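Unit 4. Cable care and gripper checks on the two-arm cell

Course notes, Burgi Frei
Revised 2022-10-01

These notes go with the practical session on the Sillum two-arm cell. Read them before you come. The session covers the daily check, the cable check and a change of fingers. Arm calibration is in Unit 5 and we will not touch it here.

4.1 What you need

A set of hex keys, a torque driver with the small bits, a flashlight, lint-free wipes, a marker pen and the cell logbook. The driver lives in the Trummer case on the second shelf. Put it back at zero setting. Two groups last term left it wound up and we had to send it for adjustment.

4.2 Before you open anything

Park both arms with the fingers clear of every surface. Press the stop on the pendant, then turn the key on the cabinet and take it with you. Write the time in the logbook. The person who holds the key is the only person who reaches in.

The stop holds the arms on their brakes. It does not remove power from the gripper controllers, so the fingers can still hold force. The key switch removes it. Wait 9 seconds after turning the key before you put a hand near the fingers.

4.3 Daily check

Start with the left arm and do it completely before you go to the right one. People who go back and forth between arms skip things.

Look at the joint covers first. Every screw should sit flush. If one stands up, do not tighten it and move on: note which joint, and look for marks on the cover next to it. A raised screw on this cell has usually been rubbing on the cable.

Wipe the finger pads with a dry wipe. If residue stays, dampen the wipe with water. No solvent on the pads, including the alcohol spray kept for the bench.

With the key back in and the cell on, run the open and close cycle from the Uker menu, item 416. It moves one gripper at a time at low speed. Both fingers should start together. If one lags, stop the cycle and write down which arm and which finger. A lag that goes away on the second run still gets written down.

4.4 Cable check

Most of the downtime on this cell comes from the gripper cables. The cable leaves the housing, makes a loop and runs back along the arm. The loop is there on purpose. It gives the wrist room to turn, and it is the part that wears.

With the power off, follow the cable with two fingers from the housing back to the first clip. You are feeling for flat spots, stiffness and any place where the jacket has turned shiny. Check the plug by looking at it. Do not wiggle it. A plug that was fine before the wiggle may not be fine after it.

Then watch the loops with the arms reaching out over the work area, since a loop that looks good at park can pull tight at reach.

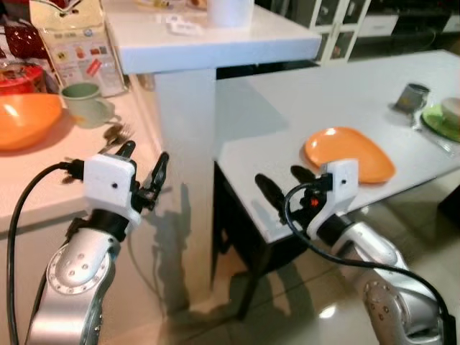
A loop should never go straight at any point in the reach. If it does, let out slack at the first clip, a finger's width at a time, and run the reach again. Too much slack is also a fault — a long loop can catch on the edge of a counter or on the other arm. Mark the cable at the clip with the pen once you are happy, so the next group can see if it has crept.

Replacement cables are part 831 in the Fillby drawer. Do not tape a damaged jacket. Tape hides the damage and stiffens the cable right where it needs to bend.

4.5 Changing the fingers

Fingers are changed as a pair, every 200 hours of run time or sooner if a pad is torn. Open the gripper fully, then power down. Remove the outer finger, fit the new one, then do the inner. Tighten to the figure on the card inside the case lid. Run item 416 twice and check that the tips meet evenly against a sheet of paper.

Old fingers go in the gray bin with a label giving the arm, the side and the hours.

4.6 For the logbook

Each group hands in one page: the check results for both arms, where the cable marks ended up, and the run hours read from the pendant. If you found nothing wrong, say what you looked at. Pages are due before the November session, where we will use them to set the service intervals for Unit 5.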